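Workshop Tips: Sharing a Bench With a Small Robot Arm

Posted by Helmi Heinonen, August 18, 2018

The packing room at Laaksonen has had small robot arms on the benches since spring. They do the sorting and portioning that used to be done by hand, and the people who did that work now set up the benches, keep the arms fed and check what comes off them. Other small shops have asked how we run things, so these are the tips we give to anyone starting a bench here. Most of them cost nothing.

Clear the bench the night before

An arm repeats what it was taught, in the place it was taught it. A roll of tape left on the bench is in the way every single time. We clear down to the bare top at the end of the late shift and wipe with a damp cloth, then a dry one. Skip spray polish. It makes dishes slide, and a dish that has crept an inch to the left is the most common fault we get.

Small bits matter too. Crumbs of foam and scraps of label backing get under a dish and tip it. Run your palm over the top before you set anything down.

Mark where things go

Put the dish down, run the job slowly, and when it works draw around the dish with a wax pencil. Wax pencil comes off with a fingernail and a little dish soap. Masking tape also works, but the edges lift after a few days and catch on sleeves.

Give each bench a short name and put it on a label at the back corner, where it doesn't get rubbed. Write that name in the log, on the spare parts box and on the power strip. Aatos Vuorinen once spent half a morning on the wrong bench with the right instructions, and the labels went on that afternoon.

Keep cables behind the work

Cables should have slack, but the slack belongs above or behind the arm. Let the arm go through its full reach by hand with the power off and watch where the cable wants to go. Hook-and-loop ties are better than zip ties for this job. You will be moving them again, and cutting a zip tie next to a thin wire is asking for trouble.
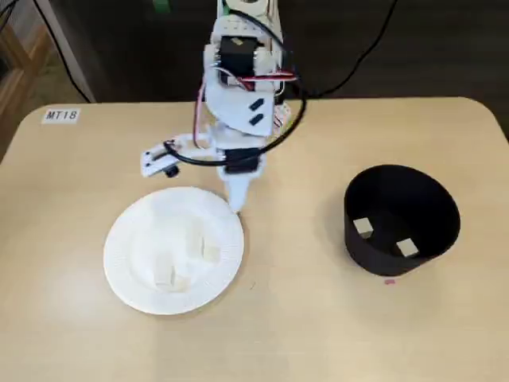

What changed most for us is the kind of attention the work takes. Sorting by hand was tiring on the wrists and easy on the mind, and you could talk all day. With an arm on the bench your hands are mostly free, but you have to notice things, and the setup of the bench decides how easy that is. Take color. Pale cubes on a white paper plate are hard to make out, while the same sort of cube in a black container shows up at once, even from the next bench. If people will be checking a dish by eye, pick one that contrasts with what goes in it. We put dark liners down for pale parts and white ones for dark parts, cut from ordinary craft paper. It took the people on checks a lot less squinting, and the missed pieces at the end of the shift dropped off.

Choosing dishes

Paper plates are cheap and fine for trying out a new job. They are light, though, and a fan or an open door will shift them. Two small loops of tape under the plate hold it well enough for a shift. For a job that will run for weeks, use something with a bit of weight and a flat bottom.

Think about height as well. A deep tub keeps pieces from bouncing out, but the arm has to clear the wall on the way in, and whoever checks it has to lean over. Start shallow and go deeper only if pieces are escaping.

Wash plastic tubs in warm water with plain soap and dry them fully.

Rotate the checks

Martti Kemppainen ran the checking rota for the first month and had each person stay on one bench for a full shift. By the afternoon they were all glazed over. We now swap every 2 hours. Nine people share the room, so the swaps also mean that everyone knows every bench, which helps when someone is out sick.

Standing all day at a bench where you hardly move is harder on the back than the old work was. We bought four cushioned mats and two tall stools. If you can only afford one of the two, get the mats.

Keep hand skills up

Once a week we shut a bench down and do its job by hand for an hour. Elli Manninen asked for this and there was some grumbling, mainly from the office. It keeps people quick enough to cover when an arm is down. It is also how we found that one of the parts trays had been arriving short.

Write down who to call and what to try first. Our card reads:

Stop the arm with the switch, not by holding it.
Take your hands away and look at the whole bench.
Put the dish back on its mark.
Check that no cable is pulled tight.
Start again at slow speed.
If it stops a second time, leave it off and note it in the log.

The card is taped inside the cupboard door. We had it on the wall first, and it got covered by the vacation calendar.

Talk about the jobs early

This is a tip for whoever runs the place. When the first arm came in, people heard about it from the delivery driver. It was a bad week. Hours were not cut in the end, but two people had already started looking elsewhere and one of them went to Forport. If you know what will happen to the hours, say so before the boxes arrive. If you don't know yet, say that.

Pay came up later. Setting up a bench is a step up from sorting, and we argued that the rate should go with it. It did, from August, for those who can set up a bench alone. The others get a turn at learning it on quiet days.

Hefin Prydderch at our Gestthorpe shop keeps a box of worn tips and dead motors for practice, so new people can take one apart without worrying. We are copying that. A shoebox with a lid is big enough, and a muffin tin is good for holding the screws in order while you work.

Next time: storing labels so they don't curl, and getting wax pencil off painted shelves.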